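4. Washing bedding in the Calell 48 washer-dryer

This section covers sheets, duvet covers, pillowcases and mattress protectors. For duvets and pillows with filling, see section 5.

4.1 Before the first load

1. Remove the transit bolts from the back panel if the installer has not done so. Keep them for any later move.
2. Open both water valves fully.
3. Run the Drum Clean program once with the drum empty and no detergent.
4. Set the water hardness in the Settings menu. The value is printed on most water bills.

Caution: Do not start any program with the transit bolts in place. Damage caused this way is not covered by the warranty.

4.2 Loading

1. Strip the bed and shake each item out.
2. Close all zippers and buttons on duvet covers. Turn the covers inside out.
3. Load the sheets one at a time, in loose folds. Do not wrap a sheet around the center of the drum.
4. Leave a hand's width of space at the top of the drum.
5. Close the door until it clicks.

Note: A king-size fitted sheet tends to collect smaller items in its corners. Wash pillowcases in a Prudard mesh bag (sold separately) or in their own load. 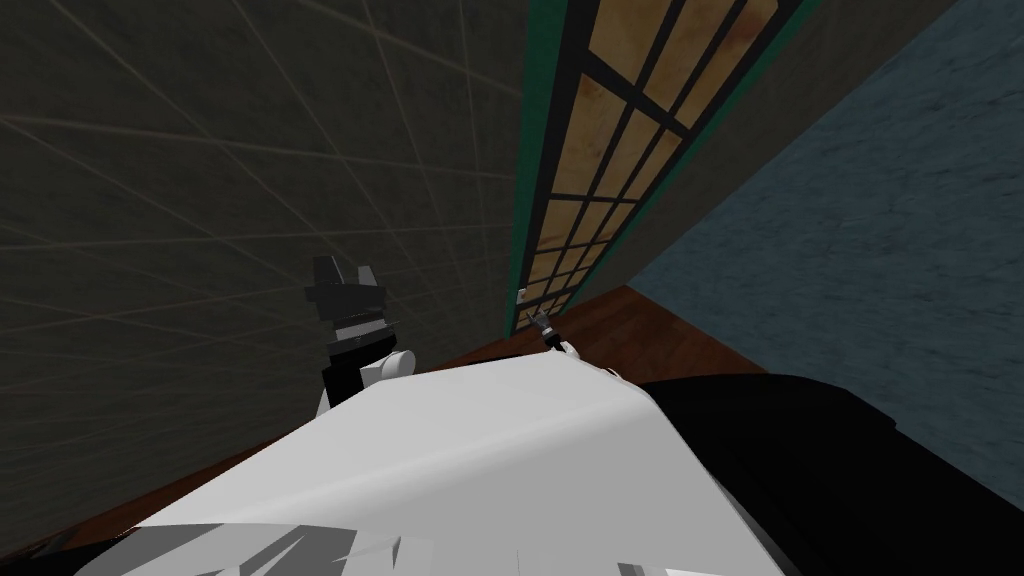
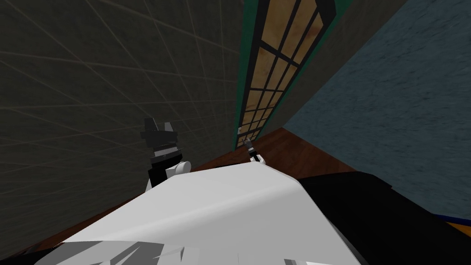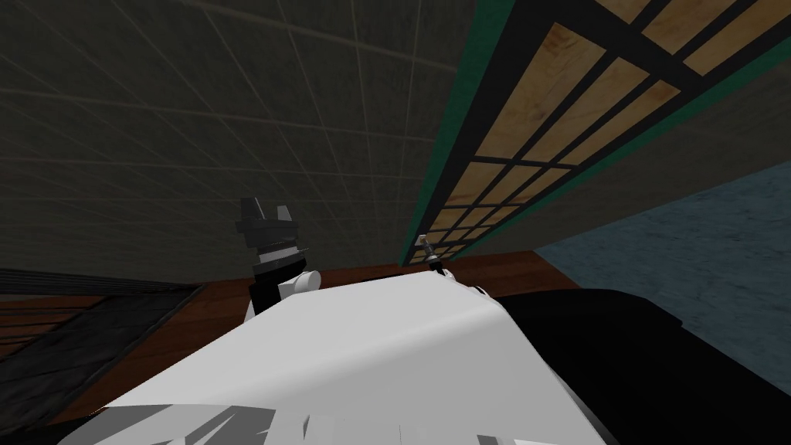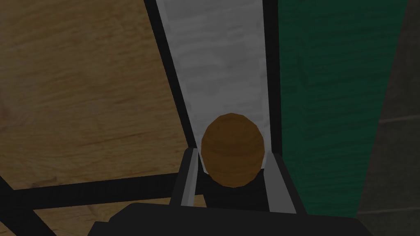 How often should sheets be washed?
Once a week suits most households. Every two weeks is enough for a bed that is used only on some nights. Wash pillowcases more often if you use hair products or face cream at night.

4.3 Choosing a program

Turn the dial to Bedding and press Select to step through the options.

Cotton Daily: cotton and cotton blends with normal soil.
Cotton Hot: white cotton only. Use after illness or for dust mites.
Delicate: linen, bamboo and silk. Spin speed is limited.
Protector: waterproof mattress protectors. The final spin is left out.

Caution: Never spin a waterproof item on another program. Water can become trapped under the coating and throw the drum out of balance.

4.4 Detergent

1. Pull out the drawer.
2. Pour liquid detergent into compartment II, up to the line marked for your load size.
3. Add fabric softener to the compartment marked with a flower, if wanted. Leave it out for mattress protectors and for anything labeled moisture-wicking.
4. Push the drawer fully in.

4.5 Drying

1. When the wash ends, take out the load and separate any twisted items.
2. Return no more than half of the load to the drum.
3. Select Dry, then Bedding. The default drying time is 165 minutes. Press the minus key to shorten it.
4. Take the sheets out promptly and fold them while warm.

Note: If the display shows E7, the load is out of balance. Press Pause, wait for the door lock to release, spread the load evenly and press Start. If E7 comes back with a small load, check that the machine is level (section 2.3).

4.6 Care of the machine

Clean the lint filter after every drying program. Leave the door slightly open between loads. Run Drum Clean once a month, or when the drum symbol lights up.

Spare filters and drawer inserts can be ordered from the Flutumstead parts desk. Have the serial number ready; it is on the inside of the door.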